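Found: the Delić grave, and a good deal more

I've had the sort of week family historians dream of, so forgive me if this short item gallops a bit. The burial register for the old parish at Trornitz has turned up, and it's now open to anyone who fancies a rummage.

Most of you will know I've been chasing my great-great-grandmother's people for years. They left Trornitz for Sokham with two children and a handcart (the handcart may be family embroidery, my aunt was fond of it), and after that the trail went cold. I had a marriage, I had a baptism with the surname spelt three different ways, and then a great big nothing.

Well! The register lists 3757 burials over 120 years, and on page 89 there she was: her mother, Marta Delić, widow, "of the mill lane". I read it out loud to the cat. Then I rang Borislav Delić, my third cousin as of that afternoon, and read it out to him as well.
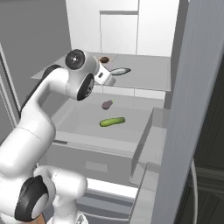 Words by Morenike Garba, family history columnist

Borislav had half the story already. His side stayed put, and he's got a letter from Sokham asking whether the stone had been paid for. We'd always assumed the letter was about building work on a house. Put it next to the register entry and it makes much more sense – they were sending money home for Marta's headstone. The amount is in a currency neither of us can make out, so if you're good with old handwriting, do shout.

Finding the grave itself was Borislav's doing. He walked up one morning in November with a copy of the page and a flask of tea, and rang me at half past ten from the north wall, very out of breath. The stone is down to a first name and most of a date, but the plot matches the register and so does the neighbour on either side. I may have cried a little.

A few things for anyone with Trornitz people of their own. The entries are in order of burial, so you'll need patience if you only have a surname. Widows are sometimes under their maiden names, and one clerk wrote every J as an I, which had me going round in circles for a whole evening. Children under a year often have no first name at all, I'm afraid.

Next on my list is the Trotedetti branch, who married in from goodness knows where and named every eldest son Pietro. If any of yours turn up in your tree, please write in, even if it's only a scrap.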